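Folding cloths: halves or thirds?
Forum > Laundry > Folding

gromgate80
I fold on the table by the window. Blue cloth first, spread loosely, then I work the creases out by hand.
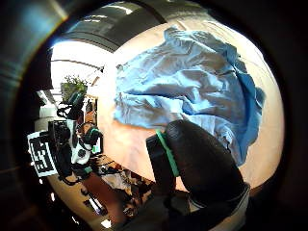 After that I go in thirds so it fits the drawer. My partner says halves.

Genivaldo Coutinho
Halves. Thirds leave a ridge down the middle.

bratside_3
Disagree. I've done thirds for years and the ridge drops out overnight.

gromgate80
The big white one is harder. I hold it up to the light to find the fold line.

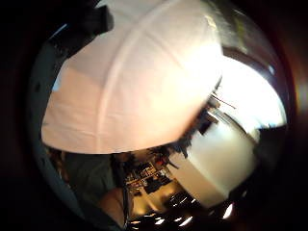
Replies on ironing

Genivaldo Coutinho
Iron the white one first, then fold it in half.

bratside_3
I wouldn't bother ironing it.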